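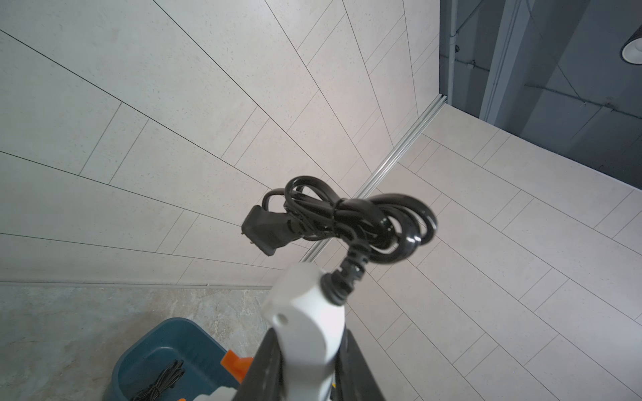

Chapter 2
Who Gets the Part?

I used to think casting meant picking the best actor in the room. Then I sat in on auditions for Gesham, a small family drama, and watched Miyuki Okabe read 20 people for one role – the older sister, who has maybe a page of dialogue. She hired the quietest one!

In this chapter we'll follow that choice from the first script breakdown to the signed deal. Keep your notes from Chapter 1 handy, as we'll need the budget sheet again.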